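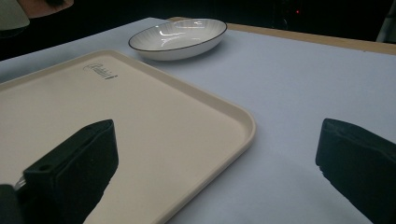 Tray and dish in front of the fingers of a hand-held gripper.

Etum releases Flulline 8 with revised grasp planner
Mon 7 September

Etum has released version 8 of Flulline, its planning and control package for two-gripper tabletop work. The main change is in the grasp planner, which now treats a rim as a continuous curve. Earlier versions sampled it as a set of separate points and often returned a different grasp for the same dish on successive runs.

Control messages between planner and gripper are now sent at 500 Hz, and the log format has changed. Files recorded before May must be converted with the supplied script.
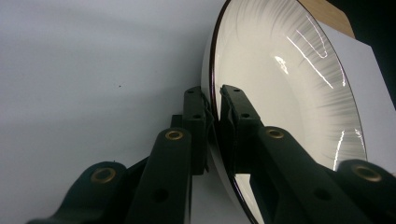 Perception

The segmentation module has been retrained on glazed and pale tableware. Kenna Halliday, who maintains it, said that highlights on white glaze had been the largest single source of false edges. Both gripper views and the head view

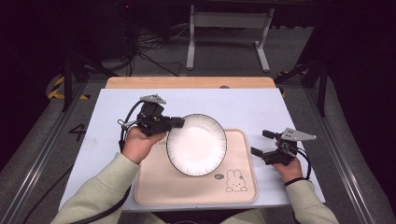 are now aligned to one clock before segmentation, so a late image is dropped and no longer passed on with the wrong pose. The permitted offset is 13 ms by default and can be set per camera.

Known faults: the replay viewer does not load recordings with a missing head view, and timestamps reset to 1970 if the logger starts before the clock service. Fixes for both are planned.

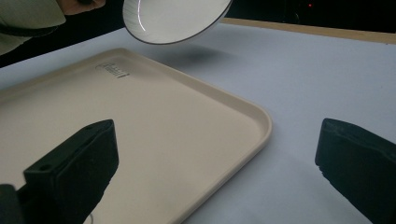 Isla Chisholm

Existing licences cover the new version. The Espiritu plug-in has not yet been ported, and sites that depend on it should stay on version 7.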